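How I Start Walking for Distance on a Paved Path

I get asked a lot how I went from wheezing at the mailbox to doing the whole Jilness path, so here goes. You need shoes that already fit, a bottle of water and a hat. That's pretty much it!

Pick a flat concrete path for your first few weeks. Dirt is kinder on the knees (I know, I know) but on concrete you can forget about your feet and work on your pace. Go out for 10 minutes, turn around, come back. Do that four times a week and add a couple of minutes each time it starts to feel silly.

I use trees to pace myself. Stroll to the first palm, walk briskly to the next one, stroll again. When there's shade across the concrete I let myself slow down in it, and out in the sun I pick it back up.

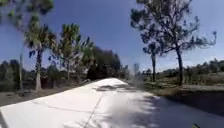
Faulkner wrote in to say that concrete gave her shin splints by week two, and that she'd tell any beginner to stay on grass until November at least. Fair enough! If your shins start complaining, take two days off and shorten your stride when you go back. Mine were too long for ages.

Watch the joints in the slabs, too. I caught a toe on one outside the Dromska lot and wore the scab for a week.

Once you can do 41 minutes without stopping, try a small backpack. I started with a paperback and a sweater in mine, and I still haven't put anything heavier in there. Drink before you leave, and again at the turnaround.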